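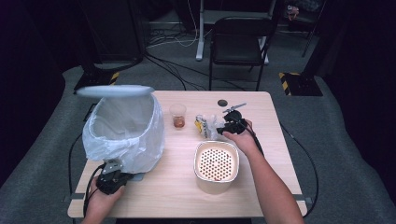 Arbeitsplatz mit zwei handgeführten Greifern, Abfallbehälter und Verpackungsmaterial. Foto: Zasetti

Drucken | Per E-Mail versenden

Pressemitteilung

Zasetti legt Beschaffungsplan für Greiferarbeitsplätze in Zamidach vor

Elf Tische im ersten Abschnitt, Mietmodell für die Rechentechnik, Entscheidung über Roboterarme erst im zweiten Schritt

Zamidach. Der Automatisierungsdienstleister Zasetti hat den Beschaffungsplan für seinen Standort Zamidach abgeschlossen. Auf einer Hallenfläche von 600 Quadratmetern entstehen zunächst 11 Arbeitsplätze, an denen Beschäftigte mit handgeführten Greifern Bewegungsabläufe vormachen. Die Aufnahmen werden für das Anlernen von Robotern verwendet, die später in Sortierung, Verpackung und Reinigung eingesetzt werden sollen. Die Bestellungen für den ersten Abschnitt gehen im Juni an die Lieferanten.

Der Plan umfasst Möbel, Greifer, Kameratechnik, Verkabelung, Rechner und Speicher sowie die laufenden Kosten für Wartung und Verbrauchsmaterial. Stationäre Roboterarme sind darin nicht enthalten. Über deren Anschaffung entscheidet Zasetti, wenn die Ergebnisse aus dem ersten Abschnitt vorliegen.

Grundlage: 1177 Betriebsstunden im Probebetrieb

Die Mengen im Beschaffungsplan beruhen auf einem Probebetrieb mit insgesamt 1177 protokollierten Betriebsstunden. Erfasst wurden Rüstzeiten, Ausfälle, Materialverbrauch und die Zeit, in der ein Platz wegen fehlender Ersatzteile nicht genutzt werden konnte. Bearbeitet wurden überwiegend Aufgaben mit Alltagsgegenständen und weichem Verpackungsmaterial, darunter das Aufnehmen zerknitterter Folien und das Befüllen von Behältern.

Die häufigste Ursache für Stillstand waren beschädigte Kabel und Steckverbindungen. An zweiter Stelle folgten abgenutzte Greifbacken. Zasetti hat den Ansatz für Ersatzteile daraufhin gegenüber dem ersten Entwurf verdoppelt und führt Kabel jetzt als eigene Position. Bisher waren sie im Zubehör enthalten und wurden bei Bedarf einzeln nachbestellt, was zu langen Lieferzeiten geführt hatte.

Ausstattung je Arbeitsplatz

Zu jedem Platz gehören ein Tisch, zwei Greifer für beidhändiges Arbeiten, die zugehörige Aufnahmetechnik und ein fester Satz an Übungsgegenständen. Die Tische werden mit Kabeldurchlass bestellt. Für den Boden sind Kabelbrücken und Markierungen vorgesehen, damit Leitungen und Stativfüße außerhalb der Laufwege bleiben.

Zusätzlich zur Grundausstattung werden Reservegreifer beschafft, die komplett montiert und eingemessen im Lager liegen. Fällt ein Gerät aus, wird es am Platz getauscht und anschließend in der Werkstatt instand gesetzt. Im Probebetrieb waren Reparaturen am Tisch üblich, die teilweise eine ganze Schicht in Anspruch nahmen.

Für die Übungsgegenstände setzt Zasetti einen eigenen monatlichen Betrag an. Folien, Becher, Beutel und Kartons verändern sich beim Greifen und müssen regelmäßig ersetzt werden. Im ursprünglichen Haushaltsansatz war dafür kein Geld vorgesehen. Der Einkauf erfolgt künftig gesammelt, einmal im Monat und für alle Plätze gemeinsam.

Greifer werden gekauft, Rechner gemietet

Lieferant der Greifer ist der Hersteller Unnithan. Der Rahmenvertrag hat eine Laufzeit von drei Jahren und enthält feste Preise für Backen, Kabel und Halterungen. Zasetti kann innerhalb der Laufzeit weitere Geräte zu denselben Bedingungen abrufen. Eine Mindestabnahme über den ersten Abschnitt hinaus wurde nicht vereinbart.

Rechner und Speicher werden gemietet. Die Datenmenge je Arbeitsplatz hängt stark von der Zahl der Kameras und der gewählten Auflösung ab, und beides soll im laufenden Betrieb noch angepasst werden. Beim Kauf hätte die Speichertechnik von Anfang an auf den Höchstbedarf ausgelegt werden müssen. Der Mietvertrag erlaubt eine Anpassung zum Quartalsende.

Bei den Greifern sprach die Rechnung für den Kauf. Die Geräte werden im Zweischichtbetrieb genutzt und haben nach Einschätzung des Unternehmens bei regelmäßigem Tausch der Verschleißteile eine Nutzungsdauer, die über der Vertragslaufzeit liegt. Mietangebote lagen vor, schlossen aber Schäden an Kabeln und Backen aus.

Rücklage von 20 Prozent

Auf die Gesamtsumme des ersten Abschnitts schlägt Zasetti eine Rücklage von 20 Prozent auf. Sie ist für Preisänderungen, Nachrüstungen am Stromnetz der Halle und zusätzliche Beleuchtung bestimmt. Ob die vorhandenen Leitungen für alle Plätze ausreichen, wird derzeit von einem Elektrobetrieb geprüft. Das Ergebnis soll vor der Lieferung der Tische vorliegen. Nicht verbrauchte Mittel fließen in den zweiten Abschnitt.

Zur Höhe der Investition macht das Unternehmen keine Angaben. Öffentliche Fördermittel wurden nicht beantragt.

Zweiter Abschnitt und Standort Clavomcombe

Nach sechs Monaten Betrieb wertet Zasetti die Auslastung der Arbeitsplätze aus. Danach wird entschieden, ob weitere Tische hinzukommen oder ob die Mittel für erste Roboterarme verwendet werden. Für beide Fälle liegen Richtangebote vor. Die Hallenfläche ist so aufgeteilt, dass ein abgetrennter Bereich für Roboterzellen frei bleibt. Bis zur Entscheidung wird er als Lager und für Schulungen genutzt.

Der Standort Clavomcombe übernimmt den Beschaffungsplan in verkleinerter Form. Dort werden vier Arbeitsplätze mit gleicher Ausstattung eingerichtet, Ersatzteile kommen zunächst aus dem Lager in Zamidach. Ein eigener Bestand ist für Clavomcombe erst nach der Auswertung vorgesehen.

Über Zasetti

Zasetti plant und betreibt Arbeitsplätze für die Aufnahme manueller Tätigkeiten und berät Betriebe bei der Einführung von Greif- und Sortiertechnik. Das Unternehmen hat Standorte in Zamidach und Clavomcombe.

Abdruck honorarfrei, Belegexemplar erbeten.

Kontakt: Zasetti, Pressestelle, Zamidach | © Zasetti, alle Rechte vorbehalten | Nach oben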